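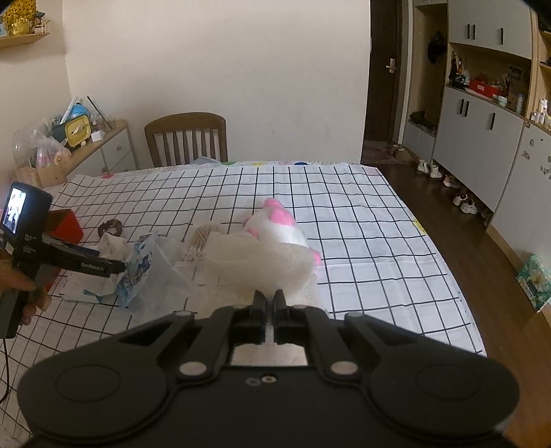
Im Oktober räume ich immer die kleinen Sachen auf, die sich über den Sommer ansammeln. Große Dinge haben bei uns ihren Platz, der Kleinkram nicht. Wattestäbchen, Haargummis, Armbänder, einzelne Socken, halb leere Tütchen. Das liegt erst auf dem Schränkchen neben dem Stuhl und wandert von dort weiter, bis man es nicht mehr findet.

Ich mache das so: alles auf eine große Fläche mit hellem Stoff, dann sortieren. Der weiße Stoff mit den schwarzen Karos ist dafür gut, dunkle Perlen sieht man darauf sofort. Papier und Taschentücher kommen gleich weg, leere Plastiktüten auch. Wattestäbchen gehören ins Bad. Das Plüschtier in Rosa und Weiß bleibt im Zimmer, darüber wurde bei uns schon einmal verhandelt.

Für den Rest nehme ich das Metalltablett mit dem roten Rand. Es hat 28 Euro gekostet, was ich damals zu viel fand, aber der Rand ist hoch genug, dass nichts herunterrutscht. Hinein kommt alles aus Stoff, also Socken und Netzbeutel.

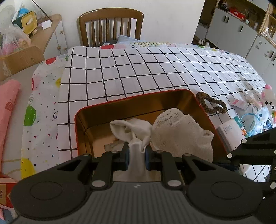
Einzelne Socken hebe ich bis zum nächsten Waschtag auf. Taucht die zweite dann nicht auf, werden sie Putzlappen. Deming Guo hat mir geraten, sie mit einer Klammer an der Schranktür aufzuhängen. Habe ich probiert, sah nach einer Woche schlimm aus.

Haargummis kommen in eine Dose, Armbänder in eine andere. Die Dosen sind von Itano, gekauft vor Jahren, die Deckel schließen noch.

Das Ganze hat 48 Minuten gedauert. Offen ist noch das Schränkchen mit den weißen Schubladen. Obendrauf liegt wieder einiges, und in die unterste Schublade habe ich seit dem Frühjahr nicht geschaut.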